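## 4. Setting up the card sorting table

This section covers the sorting table for the Jodari picture card set. Complete section 3 (unpacking and acclimatizing the cards) first. One person can do the whole set-up in a single session.

### 4.1 Parts required

- Cardboard organizer box with its thin cardboard partitions
- Picture cards, up to 250 per box
- Index sheet from the Hepburn binder
- Soft dry cloth

### 4.2 Placing the box

1. Clear the tabletop and wipe it with the dry cloth. Do not use spray cleaner. Residue transfers to the card faces.
2. Set the organizer box on the table with the open side up. The whole base must rest on the tabletop – an overhanging corner will sag under load.
3. Insert the long divider first, then the cross partitions. Press each partition down until it touches the base.
4. Leave a clear area beside the box for the incoming stack.

**Note:** Partitions are cut to one depth only. If a partition stands higher than its neighbors, the slot has not closed fully. Remove it and start again.

### 4.3 Loading the cards

1. Take a small stack from the storage carton and lay it flat, face up, beside the box.
2. Lift the top card and read its group from the index sheet.
3. Stand the card upright in the matching compartment, picture side toward the operator.
4. Continue until the stack is finished, then bring the next one.
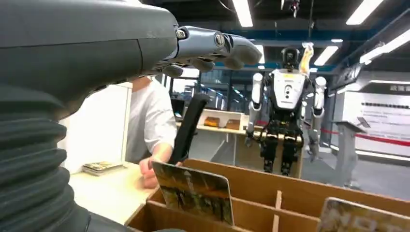

5. Stop loading a compartment at 28 cards. Past that point the partitions bow, and cards in the next compartment become hard to lift out.
6. Place landscape cards and texture cards in separate compartments, even where the index sheet gives them the same group letter. Gerardo Sison's revised sheet corrects this, but older binders still carry the first version.

**Caution:** Do not slide cards down the face of a partition. The cut edge of the cardboard scores the print. Lower the card straight in, holding it by its two sides.

### 4.4 Floor and footing

The operator stands for the whole sort. Check the floor before starting.

1. Walk the full length of the table on the working side. The carpet must lie flat.
2. Wear closed, flat-soled shoes. Sneakers are suitable.
3. Keep cartons and lids off the carpet on the working side. Stack them under the far end of the table.
4. If a card falls, step back before bending down. Pick it up by the edges and check both faces for carpet fiber.
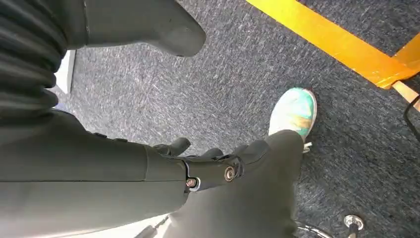 *Section last changed: July, by R. Dimaculangan. Replaces the Komano edition.*

### 4.5 Closing down

1. Return any unsorted cards to the storage carton, face up.
2. Leave sorted cards standing in the box. Do not tip the box to empty it.
3. Fit the lid loosely. A tight lid presses on the taller cards.
4. Enter the carton number and the finishing time in the log.

Full sets hold 1,000 cards and need four boxes. The reduced set of 600 needs three, with the last box partly filled. Replacement partitions are ordered through Spyros Kokkinos at the Gerkitside store. Quote the box size, not the card size.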